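The Potato Clause

Yordanov wanted to know one thing before he signed, and he put it in writing so that we couldn't get clever with it. Can it tidy a kitchen?

He ran furnished apartments up and down the Lestuvport waterfront, and between one guest and the next somebody had to go in and deal with whatever was left on the counter. He was tired of paying that somebody. Kellard, where I worked, was tired of not being paid by Yordanov. So Sales told him yes, and then came down the stairs to ask us.

We had a kitchen of our own by then. It existed on a server, had excellent marble, and had never once smelled of anything. We called it Arwood, after the street where Tihomir Krasniqi used to rent, and he had furnished it himself in the spirit of his former roommates.
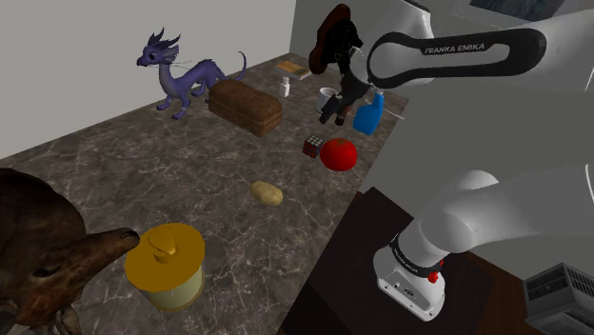
7 min read

My job was Chores. I had a title with more words in it, but Chores was what it said on my mug. I wrote down what a person does when a person tidies up, in steps small enough for an arm to follow, and then I watched the arm follow them.

The trouble started with the word "away." You put the potato away. Fine. The tomato, also away, except that my mother says a tomato in the refrigerator is a crime and Tihomir's mother says a tomato out of it is a fly farm, and the arm had no mother. We gave it both policies. It picked up the tomato and held it over the counter for 70 seconds, which I thought was very mature.

Then there was the dragon.

"Where does a purple dragon go?" I asked.

"Where it is," said Tihomir. "It's an ornament."

"So how does the arm know it's an ornament and the bread isn't?"

"Because you don't eat dragons."

I wrote that down. It went into the task description as a rule, and for the rest of the afternoon everything inedible in Arwood was treated as decor. The spray bottle was decor. The Rubik's cube was decor. The arm cleared the food and left the rest standing there like a museum of somebody's divorce.

So we took the rule out, and it tried to put the dragon in the bread bin.

By evening we had narrowed the job down to what I thought of as the honorable minimum. No opinions about where things belonged. The arm would go to an object, pick it up, and set it down somewhere else without incident. I had seen people fail at this. I had been one of them, that same morning, with a cup. 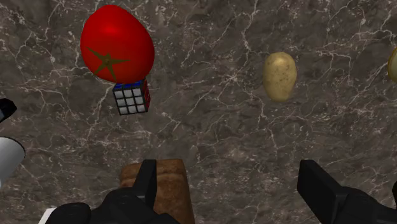

Khang Phí said the whole question was upside down, that a chore was only a chore if you minded doing it, and that what Kellard had built was a very expensive way of not minding. He said this while eating a sandwich over the keyboard. He also said that the fingers were fine, that fingers had been fine for years, and that the contract ought to say which objects, on which counter, in what light, and who would be standing next to it when it went wrong.

"That isn't a kitchen," I said. "That's a list."

"Then sell him a list."

We wrote the list. It was the saddest thing I ever drafted. Potatoes were in, provided they lay apart from other potatoes. Bread was in, if squeezed with restraint. A tomato was in on the understanding that Kellard accepted no liability for the tomato. Bottles had to stand. Wet things were out, and so were stacked things, glass things, and anything belonging to a child. Sales read it through and asked where the yes was.

Yordanov came in December. He wore a good coat and kept it on. Tihomir put Arwood up on the big screen and explained that this was a simulation, and Yordanov nodded at the marble and asked what it cost by the yard.

I gave the instruction myself. I had chosen a box, because boxes are polite. They have flat sides and they don't roll, and no one's mother has a position on them.
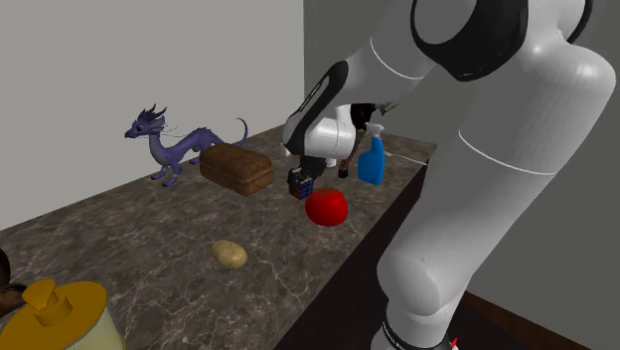 "It's slow," said Yordanov.

"It's careful," said Tihomir.

"My nephew is careful. I let him go in the spring."

The arm closed on the box, lifted it, carried it a hand's width to the left, and put it down. It took 30 seconds. I can't explain to anyone who wasn't in the room how good those seconds were. Khang had stopped chewing.

Yordanov waited.

"And now?" he said.

"Now it's over there," I said.

He looked at the screen for a while. Then he took out the list and a pen, read the whole thing standing up, and crossed out bread. He said his guests didn't leave bread. They left towels, he said, and hair, and once a live crab, and did we have anything for towels?

I looked at Tihomir. Tihomir looked at the dragon.

"Next year," said Sales, from the doorway.

He signed for potatoes. I drove home and found the sink as I'd left it, and I stood over it in my coat, trying to work out the first step.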